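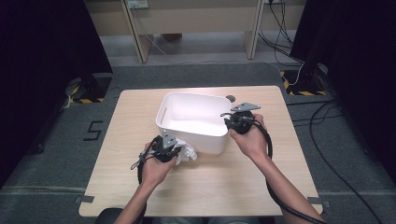

Does it cope when the paper changes shape halfway through the move? Zostow wrote that under my last post and then added that every labelling tool they've tried falls over the second something soft turns up. Fair question, and it's pretty much why I wrote Grakon in the first place!

Grakon is a desktop program for cutting up two-handed gripper recordings into bits your planner can learn from. You drop in a session, it lines up the left and right gripper tracks on one timeline, and it suggests where each step starts and stops (approach, pinch, carry, let go, whatever you've named them). You drag the marks about until you're happy. That's the job, and I've tried very hard to keep it that small.

So, soft things. Crumpled paper is horrid to track because there's no outline you can trust from one moment to the next. Grakon doesn't try to fit a shape to it. It goes by how far the jaws are open, how fast each hand is moving and where the two grippers sit relative to a fixed thing you choose, such as a bin or a tray.

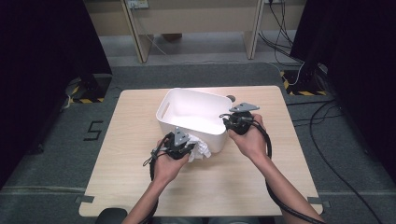 You set that fixed thing once per session by clicking its rim in 4 places, and after that the distances are worked out for you. If the bin gets knocked, Grakon puts an amber mark on the timeline and you click the rim again from there. I did have it correcting itself for a while but it got a bit too clever and I ripped that out in October.

What's new in this version:

Left and right tracks can be labelled separately, so one hand can be holding while the other one waits.
Crossing cables no longer confuse the hand finder (well, much less often).
Export goes straight to Taipe, our little planner format, or to plain CSV.
Undo works across the whole session. Sorry that took so long.

Speed depends on your machine. On my laptop a batch of 600 clips takes some 700 seconds to get its first suggestions, and you can start tidying the early ones while the rest are still going.

You'll want a proper graphics card and 4 GB of free disk space before you install. The Londovard add-on, for sharing label sets between desks, is a separate download and needs the same version number as Grakon or it will sulk and refuse to open. Old label files load fine, but save a copy first as they get converted on opening.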